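ok so I left the payments job. Friday was my last day. A few of you asked how the move happened, so here's a thread, typed on a train with a bad signal, sorry in advance for gaps.

Background for the new people: I spent six years as a backend engineer at Tusell. Card refunds, mostly. If you ever bought shoes online and sent them back, there's a chance my code was annoyed at you.

I liked it! I want to say that first. Good team, decent pay, a coffee machine that worked on most days. I wasn't burned out and I wasn't running away from anything. I'd just stopped learning somewhere around year four and kept putting off doing something about it.

Then in March I went to a women-in-tech evening in Tremham. I almost stayed home -- it was raining sideways and I'd already taken my shoes off. My sister texted me "go" in capital letters so I went.

I ended up at a table with three people from Cutine. They make scheduling software for small clinics. I'd never heard of them. One of them asked what I'd fix first if I could fix anything at work, and I talked for so long my soup went cold.

She asked me to send a CV. I said sure, and then I didn't, for five weeks. Classic me. I kept rereading the job ad and getting stuck on the line about "leading a team," which I had never officially done.

What got me unstuck was making a list of things I'd done without the title. Onboarding every new hire on refunds. Running the on-call rota. Being the one who wrote up the outages. It was a longer list than I expected and I got a bit emotional at my own kitchen table.
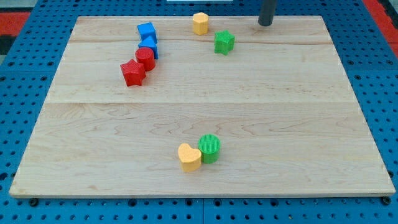 Anyway, I applied. There were 2 interviews and a take-home task. The task was capped at an evening and they meant it. They told me to stop when the time was up and send whatever I had, even with holes in it. I sent it with holes in it. Then I lay awake thinking about the holes.

The second interview was mostly them asking about the holes! What would I do next, what was I unsure of, who would I ask. Best technical conversation I'd had in ages.

I also had an offer from Jiang at the same time, which I haven't talked about on here. Bigger company, bigger number. I went back and forth on it for a whole weekend and bored everyone I know.

In the end it came down to the team. At Jiang I'd have been engineer number 137 and I'd have been doing refunds again, more or less. Cutine has 25 people in total and I'd know all their names by the second week.

Money stuff, because I always wish people would say: I'm taking a small cut. I did ask for more. They came up a bit, and they put a pay review at six months in writing. Asking was horrible and took four minutes.

Things I'm nervous about: managing people for real, clinic software having rules I know nothing about, and the commute, which has a bus in it.

Things I'm not nervous about: refunds. Goodbye, refunds.

If you're sitting on an application because of one line in the ad, my DMs are open and I'll happily read your list. Might be slow this week -- I start Monday and still need to find my good bag.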